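Section 9. Setting Up Crowd Alerts for a Public Event

Reading time: 2 minutes

This section covers the alert settings in the Trudbridge event console for gatherings in streets, squares and waterfront areas. Complete the site plan before you begin. The screens described are those in the release of February 29, 2024.

Before you start

You will need the approved site plan, the radio channel list and a login with supervisor rights. Stewards with a standard login can read alerts but cannot change them.

Creating zones

1. Open the event and select Zones.

2. Draw one zone for each area people can stand in. Stairs, ramps and narrow passages must each have a zone of their own, even when they lie inside a larger one.

3. Enter the safe capacity of each zone from the site plan. Do not estimate it on the day.

4. Mark every exit and give its direction. An exit that will be locked at any time during the event must be marked Closed.

5. Select Save. A zone with no exit is shown in red and cannot be saved.

CAUTION: The console does not replace people on the ground. If a steward reports pushing or people unable to move, act on the report at once, whatever the screen shows. 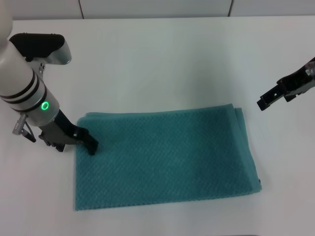
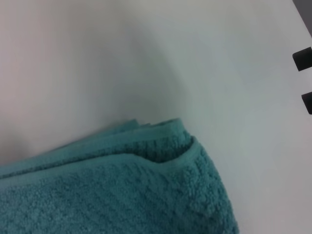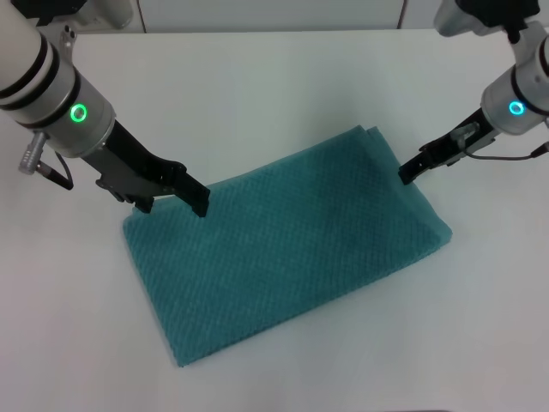
Folded teal towel on a white surface.

Setting alert levels

6. Select Levels. The first level is set to 200 people below capacity. For small zones, choose Percent and enter a lower figure.

7. Set the second level. We suggest 94 percent of capacity. At this level the console sends a message to every supervisor and sounds a tone in the control room.

8. Choose who can stop entry. At least 2 people must be named, and both must be on duty for the whole event.

9. Type the public announcement for each zone. Keep it short, and name the exit you want people to use -- "Please leave by the north steps" is better than "Please move back."

NOTE: If you use Grakstead gate counters, pair them before step 6. Counts from unpaired gates are left out of the zone total.

Testing

10. Select Test and pick a zone. The console marks the messages as a drill.

11. Confirm by radio that each supervisor received the message. Correct any missing contact and run the test again.

12. Print the zone sheet and keep a copy in the control room in case of a power failure.

CAUTION: Leave test mode before the gates open. Live alerts are held while a test is running.

After the event, export the log before closing the console. Logs are needed for any later inquiry and cannot be recovered once the event is deleted.

Comments

usside_events: Step 4 needs to mention temporary fencing. We had a zone saved with an exit that was fenced off on the night.

Ionescu: Same problem in September. We now walk the exits with the printed sheet before opening.

gatecrew: Does the Percent setting carry over when you copy an event? Mine went back to the default.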